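Merch box tips, workshop end of things. Typed up between load-out and bed so forgive the spelling. Mostly for bands doing their own records, tapes and shirts out of a spare room or garage.
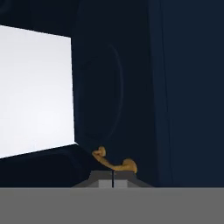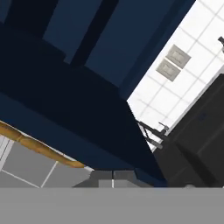 Ellell

**Records**

Stand them up. Always. Flat stacks will dish on you, and a summer in a tin shed does the rest. If the boot of the car is too hot for your hand it's too hot for the LPs. Bring them in overnight, even at 2 am, even if it's three trips.

Take the disc out of the jacket before posting. Slip it behind, both in one outer sleeve. Otherwise the seam splits and you get the email.

Mailers: two stiffeners, corrugations crossed. Don't overtape. One strip down the middle, one each end, done.

**Tapes**

- Cases crack at the hinge. Keep a bag of spare empties in the box.
- Colour in the tabs list before dubbing, not after. I did a whole run of the Morgan tape with side B on side A. Still have them. Anyone want one
- Away from the amps. Speaker magnets are not your friend.
- Wound-up one? Hex pencil, slow, don't yank.

**Screen printing shirts at home**

Wash the screen out the minute you finish. Not after tea. Water-based ink sets in the mesh and then you're scrubbing with a toothbrush until midnight.

Test print on an old tea towel first. Then an inside-out shirt. Then the real thing.

We cure at 155 with the heat press, 30 seconds, baking paper on top. That's for our ink, read the tub on yours. Under-cured looks fine on the night and comes off in the first wash. Wash one yourself before you sell any.

Dark shirts want two passes with a flash between. If you don't have a flash, a hair dryer and patience. Lots of patience.

Roll them, don't fold. Masking tape round each one, size in texta on the tape. Big sizes at the bottom of the tub, smalls at the top, or whatever, just be consistant so the person on the door can find a medium in the dark.

**The box itself**

Plastic tub with a clip lid. Cardboard lasts one wet load-in. Ours did Hernell and back in the rain and the shirts were dry, the bottom of the drum case was not.

What lives in it:

- gaffer, black and one bright colour
- 2 textas, both will be dead, bring 3
- float in small notes and coins, in a tin
- clip lamp and spare globe
- bulldog clips
- price list, laminated (wrap it in packing tape if you're cheap, works the same)
- card reader AND its cable
- rag

Count stock going in and coming out. We left with 89 shirts on the Mistora run and the sheet was short by 7 at the end, pretty sure that's freebies to support bands no one wrote down. Write down freebies.

**Stickers and badges**

Sticker residue on a guitar case: eucalyptus oil on a rag, leave it a minute, wipe. Patch test on anything painted. Same stuff gets price stickers off second-hand sleeves, but only the glossy ones, it'll stain matte card. Learnt that on a good one.

Badge machine jamming is nearly always paper cut too wide. Trim a hair off and try again before you beleive it's broken.

Cable ties and lead storage next time, probly February once we're home.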